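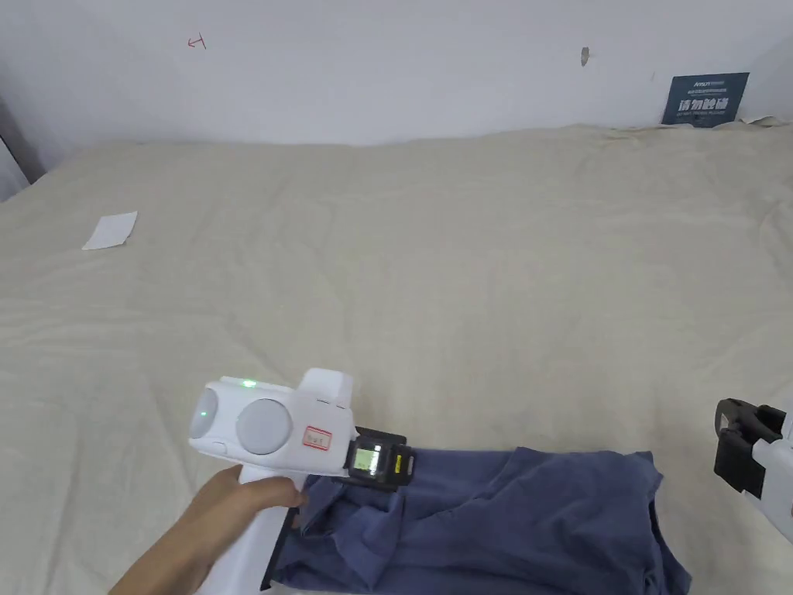 Questions I keep getting about my speech-to-text notes

I wrote a post in April about training a small speech recognizer on my own laptop, and my inbox has been busy ever since. Here are the answers I find myself typing over and over.

Which model are you using?

Tramus, the smallest version. I tried Farah first and liked it a lot, but it kept eating all my memory and I got tired of closing my browser every time I wanted to train something!

How much audio do I need?

I started with 20 minutes and the results were pretty sad. My current set has 214 clips, all under 13 seconds each, and that's when it began getting my street name right (it used to write "broccoli").

Do I have to transcribe everything by hand?

Sort of. I let the model take a first pass and then I fix it. Watch out for numbers, though. Decide early if you want "20" or "twenty" and stick with it, or your error rate will look terrible for silly reasons.

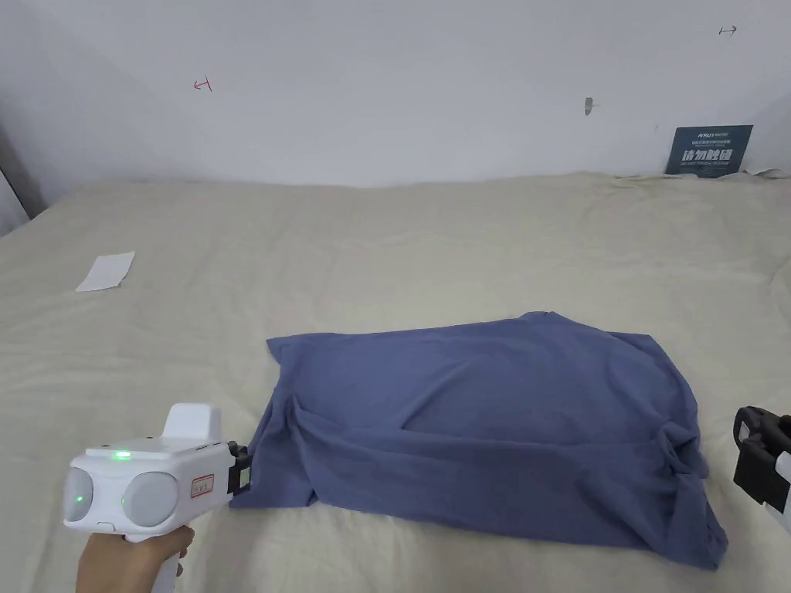 Written by the owner of Faltholm Notes
Hobby programmer and blog editor

What is word error rate, anyway?

You add up the wrong words, the missing words and the extra words, then divide by how many words were really said. Lower is better. Yes, it can go over 100 percent, and yes, mine did once.

Can I mix in clips from other people?

Sure, as long as they're okay with it. Keep each person's clips entirely in training or entirely in testing. I split one friend across both and spent a whole evening feeling like a genius.

Does background noise ruin it?

A little is fine, and I leave my fan running on purpose. Music with singing is much worse, so I just toss those clips.

Will you share the Brosell script?

It's on the downloads page now. It cuts long recordings at the quiet spots and saves a text file next to each piece. It still chokes on file names with spaces, so rename yours first.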